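Tostirton Community Arts Listings: README

Welcome, and thank you for opening this file before opening the big one! This is the guide to a set of listings for arts groups, craft circles, choirs, reading afternoons and the like in Tostirton and the villages that look towards it. It was put together over a good long while, mostly from parish newsletters and library noticeboards, and I have tried to write down everything I would want to know if somebody handed it to me cold.

Last updated 20 May 2020

What you get

There are 2,913 rows in the main file, listings.csv, and each row is one session that was advertised somewhere in print. A weekly patchwork morning that ran for a whole season will therefore appear many times over, once for every date it was advertised. If you only want the groups themselves, look in groups.csv, where there are 418 of them, each with its own short code. The two files join on that code (the column is called group_code in both, after a rather muddled start when it was called two different things).

A third file, venues.csv, holds the halls, chapels, back rooms and school dining rooms. Please be gentle with it. Some venues have changed their names, one has changed its name and then changed it back, and I have kept whichever name was on the poster at the time, with the current one in the next column along.

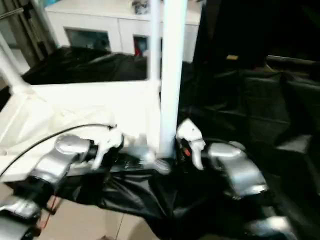 Columns in listings.csv

group_code: the short code for the group, in capitals.
session_date: the day the session was due to take place, written year first so that it sorts properly.
start_time: in the 24-hour clock. Blank if the poster only said "after lunch" or "evening", and you would be surprised how many did.
venue_code: joins to venues.csv.
activity: one of 7 broad headings, explained a little further down.
cost_note: free text, copied as printed. "Free, but bring a biscuit" is a real entry and I am very fond of it.
source: where the notice was found.
checked: yes or no, depending on whether a second person compared the row with the printed notice.

The activity headings

Every session sits under music, textiles, writing, painting and drawing, drama and dance, clay and making, or mixed. Mixed is the untidy drawer. It holds the groups that do a bit of everything, and also the well-being sessions where the craft changes from week to week depending on who turns up and what is in the cupboard. I did think about splitting it, and I may yet, but every time I try I end up with a heading that has hardly anything in it.

The Breline singing group caused more discussion than any other. They sing, certainly, but half of each session is given over to writing the words, and for a long time they were listed under both. They are now under music, with a line in the notes column.

How the listings were gathered

Most came from the Halteck newsletter, which has always been very good about printing dates in full. The rest came from library boards, shop windows and the printed programmes that groups were kind enough to lend. Everything was typed in by hand. Where a notice was torn or had got damp I typed what could be read and left the rest blank, so a blank means "we don't know" and should never be read as "there wasn't one".

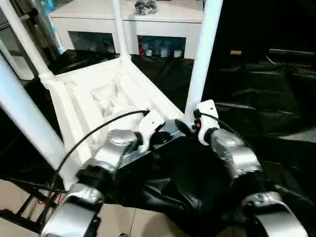
Compiled and written by the Tostirton Listings Project

Things to be careful about

An advertised session is only an advertised session. We have no way of telling whether it went ahead, how many people came, or whether everybody went to the café instead. Please don't use the file to say how popular something was. In particular, the notices for this spring were nearly all printed before the halls closed, and those rows are still in the file exactly as advertised. They have the word "spring" in the notes column so that you can take them out easily.

Smaller groups are thinly covered. A circle that meets in somebody's front room and spreads the word by telephone won't be here at all, and I'm sorry about that, as some of the loveliest ones work that way.

Roughly 2 in every hundred rows have a date that doesn't look right, usually where a poster carried over last year's calendar. I have left them alone and put a query in the notes.

No personal details are included. Where a notice gave a contact name or a home telephone number, that part was left out at the typing stage, and it isn't kept anywhere else either.

Using the files

They will open in any spreadsheet program. If the accented letters look strange, tell the program that the text is UTF-8 and they should behave themselves. You are welcome to use, copy and share the listings for anything that isn't for sale, and we'd be so pleased if you mentioned the project by name when you do.

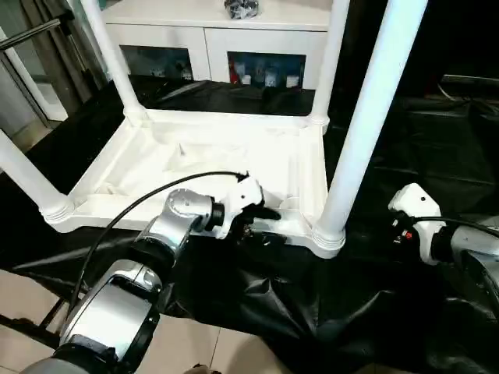
Colombo wrote to ask whether the cost notes could be turned into proper numbers, so that free sessions could be picked out without reading every line, and added that the textile groups seemed to be the worst for it, with "a pound or so" and "whatever you can manage" all down the column.

It's a fair request. For the next version there will be an extra column called free_entry, with yes, no or unclear in it, and the original wording will stay where it is alongside. I've made a start on music and writing. Textiles will take longer, for the reasons given!

Corrections are always welcome. Please quote the group code and the session date, and say where you saw the right information, and it will go into the next update with a line in changes.txt.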